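Forkoditz Support
Ticket: Royal gossip alerts, wrong headlines and repeat notices
Product: Varnine celebrity news app
Status: Open
Opened: 2020-09-12

Original report

I pay for the royal family alerts on Varnine and I want to know who checks them, if anyone does. This morning I was told a duchess had "confirmed" a split from her household. I tapped it and got a Moritis article in which an unnamed friend thought she had looked tired at a christening. The word "confirmed" isn't in the article at all.

The same alert then came back, again and again, under slightly different wording. My alert list says 390 unread. The limit in settings is 100.

Reply from support

Thank you for getting in touch. Alerts are drawn from partner sites, and the headline may differ from the article. Please try signing out and back in.

Customer

Signing out doesn't change what a headline says. I did it anyway. The list went up to 400.

Reply from support

We're sorry for the trouble. Please work through the steps below and tell us the result of each.

Step 1. Turn off "Rumours and sources" under Royals.
Customer result: Turned off. The next alert began "Insiders claim". I'd call that a rumour, but perhaps you have another word for it.

Step 2. Remove Moritis from your list of sources, then close the app.
Customer result: Removed. Its stories now arrive through Ejigu with the same text and the same mistake in the duchess's title. Are these two separate sites or one site with two names?

Step 3. Clear saved alerts and set the limit to 100 again.
Customer result: List cleared. It stayed empty for 2 hours, then the christening story was back at the top, marked "New".
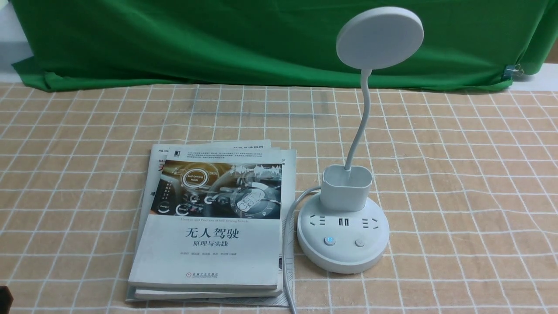
Step 4. Send us the wording of one alert and the article it opens.
Customer result: Sent. Alert: "Palace in crisis talks". Article: a piece on hats, first published in January.

Reply from support

We have passed this to the alerts team. Ejigu and Moritis share some articles, so removing one may not remove the story. The limit applies to each source separately.

Customer

Then the settings page should say so. It says "total". Please leave this open until somebody explains where "confirmed" came from, and I'd like this month's payment back as well.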